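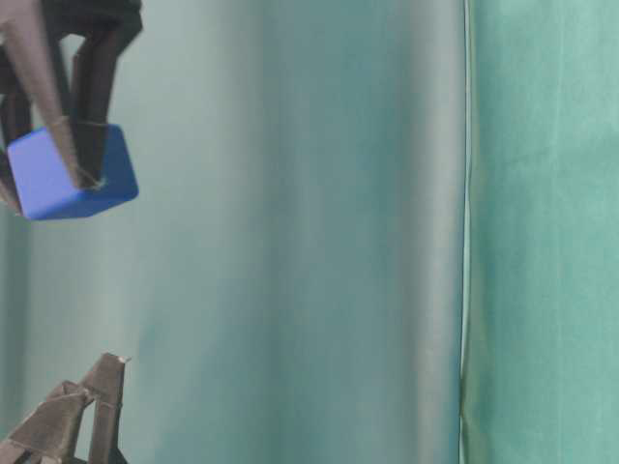
LULLCOMBE — Ferri has released the second edition of its Aston specification for interior wood stains and clear topcoats. The document sets application rates, drying intervals and test methods for water-based finishes used on stair treads, handrails and door frames in residential buildings. It replaces the first edition in full and applies to all orders accepted by the Lullcombe and Lostbridge plants from May.

The revised specification covers 80 standard colors, up from the earlier list. Each color is now defined by a reference panel and by an instrument reading taken at four points on that panel. Under the first edition, a batch was accepted on visual match alone. Batches that fall outside the stated color tolerance at any of the four points will be held and adjusted before filling.

Drying intervals have been restated for two conditions: a standard room and a cold room. In a standard room, the minimum interval between stain and first topcoat is seven hours. In a cold room, the minimum is 20 hours, and the specification no longer permits forced warm air during the first part of that period. Contractors who follow product labels printed before the change should use the longer interval where the two differ.

"Most of the complaints we log are about adhesion, and most of those trace back to the interval," said Agata Ruggiero, technical manager for finishes at Ferri. "The old table had one figure and a footnote. The new one has two figures and no footnote."

Surface preparation has been moved from an appendix to Section 3. The section gives sanding grades for softwood and hardwood separately and requires dust to be removed by vacuum before the stain is applied. Wiping with a damp cloth is allowed on hardwood only. End grain must be sealed with one thinned coat — the thinning ratio is given on the data sheet for each product — before the full coat is applied.

The wear test for stair treads has also changed. Samples are now tested on the front edge of the tread as well as the flat. Work on the edge test was carried out at Lostbridge by Trí Thái and Remo Russo, who prepared 101 samples in oak, ash and pine. Results for each species are listed in Annex B. Pine samples with a single topcoat did not meet the edge requirement, and the specification now calls for two topcoats on pine treads.

"Installers asked for a figure they could apply on site without reading the whole annex," said Primo Pellegrini, who manages contractor support. "Two coats on pine, one on oak and ash."

Container labels will carry the edition number beside the batch code. Stock labeled to the first edition may be sold until it runs out, but it should not be mixed with second-edition stock on the same staircase.

Printed copies can be requested from either plant. Questions on test methods should be sent to Osvaldo Longo at the Lullcombe laboratory, with the batch code and the species of wood stated in the request.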